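How to Submit a Provenance Inquiry to the Vavside Museum

The Vavside Museum accepts inquiries about the ownership history of any object in its permanent collection. Inquiries may be made by heirs, researchers, dealers, or members of the public. There is no fee. Please read the steps below before completing the form.

Before you begin

Search the online collection register, Grurona, for the object concerned. The register lists 637 paintings and works on paper with a published ownership history. A further 292 decorative objects, mostly furniture and ceramics, have partial records. If the object does not appear, you may still submit an inquiry, but a reply will take longer.

Step 1. Identify the object

Copy the inventory number from the register entry. If you do not have a number, give the artist or maker, the title, the dimensions, and the approximate date. Dimensions should be height before width, without the frame.

Step 2. State your interest

Say whether you are writing as a possible claimant, as a representative, or for research. Representatives must attach a signed authorization. Researchers do not need to name an employer or university.

Step 3. Gather supporting papers

Useful papers include sales receipts, shipping lists, insurance schedules, family letters, and old photographs of interiors. Send copies only. The museum cannot accept responsibility for original documents sent by mail. Papers in any language are accepted — please note the language on the first page, and do not pay for a translation unless the museum requests one.

Step 4. Complete Form 23

The form is available at the information desk and from the Midtbø reading room. Use one form per object. If several objects came from the same household, staple the forms together and mark them "related."

Step 5. Send the inquiry

Forms may be delivered by hand or uploaded through Vudeo, the museum's document service. Uploaded files must be in PDF format. You will receive a reference number, which should be quoted in all later correspondence. 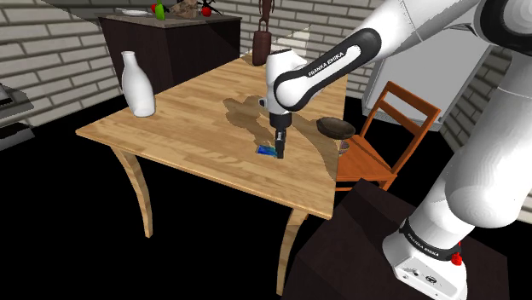

A reader of an earlier version of this page wrote that the reference number for her inquiry had arrived promptly, but that she had waited until June without knowing whether her grandfather's receipts had been read. The museum now sends a second notice when a file is assigned to a researcher.

After you submit

Complex cases may require research in foreign archives, and no fixed date for completion can be given. The department has over 562 open files, which are handled in order of receipt. Claimants may ask in writing for an object to be withheld from loan while their file is open.

Page last revised Thursday, December 28, 2023.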